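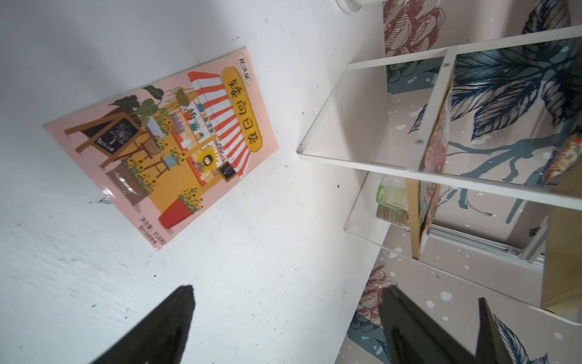

Wann räumt die Maschine endlich das Regal ein?

Aus unserer Rubrik »Halbautomatisch«, 15. Mai 2022

Im März hatten wir gefragt, welche Arbeit Sie als erste abgeben würden, wenn morgen jemand mit einem Roboter vor der Tür stünde. 1496 Antworten kamen, und wer auf die Steuererklärung getippt hat, liegt falsch. Gewonnen hat das Wegräumen. Gar nicht das Putzen, das Kochen oder das Bügeln, sondern der Vorgang, bei dem ein Ding, das irgendwo liegt, dahin kommt, wo es hingehört. Eine Leserin schrieb, sie würde auch weiterhin selbst den Backofen schrubben, wenn ihr nur jemand die Sachen von der Treppe nähme. Dem haben wir in der Redaktion nichts hinzuzufügen, außer dass auf unserer Treppe auch noch etwas liegt.

Dumm nur, dass ausgerechnet das Wegräumen zu den Dingen gehört, bei denen Maschinen sich anstellen wie ein Fünfzehnjähriger am Samstagvormittag. Ein Auto zusammenschweißen, gern. Nachts um vier Paletten umsetzen, kein Problem. Aber ein Samentütchen vom Tisch nehmen und so ins Regal stellen, dass man vorne die Blume sieht und es nicht nach zwei Sekunden umkippt? Da wird es still in der Halle.

Samentütchen sind überhaupt ein gemeiner Gegenstand. Sie sind flach, also kommt man schlecht drunter. Sie sind leicht, also rutschen sie weg, sobald man sie falsch anfasst. Innen verschiebt sich der Inhalt, und der Schwerpunkt wandert mit. Manche glänzen auch noch, was Kameras ungefähr so mögen wie wir die tiefstehende Sonne auf der A7. Ein Mensch schiebt das Tütchen mit einem Finger zur Tischkante, kippt es, greift zu und denkt dabei ans Mittagessen. Eine Maschine mit zwei Fingern muss sich für jeden dieser Schritte etwas einfallen lassen, und ans Mittagessen denkt sie vermutlich nie.

Wer im Gartencenter arbeitet, kennt die andere Hälfte des Problems. Das Regal ist ja morgens ordentlich. Dann kommen die Kunden. Gegen elf steht die Ringelblume bei den Radieschen, die Sonnenblume liegt mit dem Gesicht nach unten, und irgendwer hat den Dill gelesen wie einen Roman und ihn danach in die Grußkarten gesteckt. Unser Lieblingsmarkt, Plokport, führt in der Saison 2748 Artikel in Tüten, und jeden Abend geht dort jemand mit krummem Rücken an den Ständern entlang. Auf die Frage, ob das nicht ein Roboter machen könne, bekamen wir an der Kasse ein Lachen, das wir hier nicht wiedergeben können. Es dauerte lange.
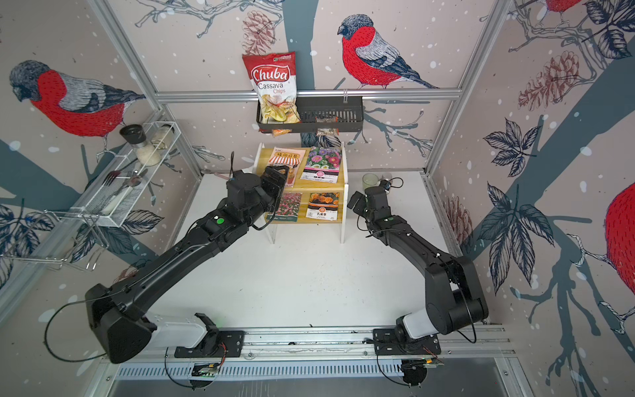

Zwei Arme sind übrigens schon einmal ein Fortschritt. Lange hat man den Maschinen nur einen gegeben und sich dann gewundert, dass sie keine Gläser aufschrauben. Versuchen Sie einmal, mit einer Hand auf dem Rücken und zwei Essstäbchen in der anderen den Frühstückstisch abzuräumen, dann haben Sie eine recht gute Vorstellung vom bisherigen Stand der Technik. Mit zwei Armen kann der eine halten und der andere machen. Er kann allerdings auch im Weg sein, und zwei Arme, die sich vor demselben Regalbrett begegnen, benehmen sich leicht wie zwei höfliche Leute an einer Drehtür.

Und dann ist da noch der Hausrat. Das Regal allein wäre ja zu schaffen, aber in einer Wohnung stehen Gläser herum, durchsichtige zumal, die für viele Kameras zur Hälfte aus Tischplatte bestehen. Es hängen Körbe an der Wand, aus denen Chipstüten schauen. Besteck steckt kreuz und quer. Die Tapete hat womöglich Vögel, und wir wüssten gern, wie oft eine Maschine schon versucht hat, einen Dompfaff wegzuräumen. Unsereins sieht auf den ersten Blick, was Wand ist und was Ware. Dafür haben wir als Kleinkinder aber auch jahrelang an allem geleckt.

Wie weit ist man also? Wir haben uns durch die Prospekte gearbeitet. Die Firma Killum verspricht eine »autonome Haushaltshilfe für den gesamten Wohnbereich«. Im Kleingedruckten schrumpft der Wohnbereich auf eine Tischplatte, und zwar auf eine mitgelieferte. Bailly ist ehrlicher und nennt in der Broschüre immerhin eine Zahl: Von 100 flachen Packungen landeten im hauseigenen Versuch 71 aufrecht im Fach. Das klingt ordentlich, bis man sich vorstellt, was mit den übrigen ist und wer sie aufhebt. Bei Grorovance wiederum gibt es einen Film, in dem ein Arm ein Regal in geradezu unheimlichem Tempo bestückt. Unten rechts steht in blasser Schrift, dass er in dreifacher Geschwindigkeit läuft. Wir haben ihn uns gebremst angesehen und zwischendurch Kaffee gekocht. Als wir zurückkamen, war das Tütchen noch unterwegs.

Man soll darüber nicht nur spotten, obwohl es Spaß macht. Vor ein paar Jahren hätte der Arm das Tütchen gar nicht erst gefunden, wenn es schräg lag. Inzwischen machen viele dieser Systeme das meiste anhand von Beispielen: Ein Mensch führt die Bewegung vor, wieder und wieder, mal liegt die Packung links, mal rechts, mal auf dem Kopf, und irgendwann kommt dabei etwas heraus, das auch mit einer Packung umgehen kann, die vorher nie auf dem Tisch lag. Meistens. Bei gutem Licht. Was uns daran am meisten einleuchtet, ist die Arbeitsteilung: Damit die Maschine uns später das Einräumen abnimmt, räumt zunächst ein Mensch sehr, sehr oft ein. Das Verfahren kennen alle, die einmal Kindern beigebracht haben, die Spülmaschine zu bestücken, und es dann doch selbst gemacht haben.

Unsere Prognose für den Hausgebrauch fällt entsprechend aus. Staubsaugen: erledigt, solange keine Socke im Weg liegt. Rasen: erledigt, sehr zum Verdruss der Igel. Wäsche falten: fragen Sie in ein paar Jahren wieder, und bringen Sie keine Spannbettlaken mit. Regal einräumen: im Laden vermutlich eher als zu Hause, denn im Laden steht wenigstens irgendwo geschrieben, was wohin gehört. In unserer Küche weiß das nur eine Person, und die ist gerade nicht da.

Für die nächste Ausgabe suchen wir Ihre schönsten Erlebnisse mit Haushaltsgeräten, die mehr wollten, als sie konnten. Die besten 3 Einsendungen drucken wir ab, als Dank gibt es je eine Tüte Sonnenblumenkerne zum Aussäen. Einschicken wie immer per Antwort auf diesen Newsletter, bitte ohne Videos, unser Postfach ist voll. Aufgeräumt hat es auch noch keiner.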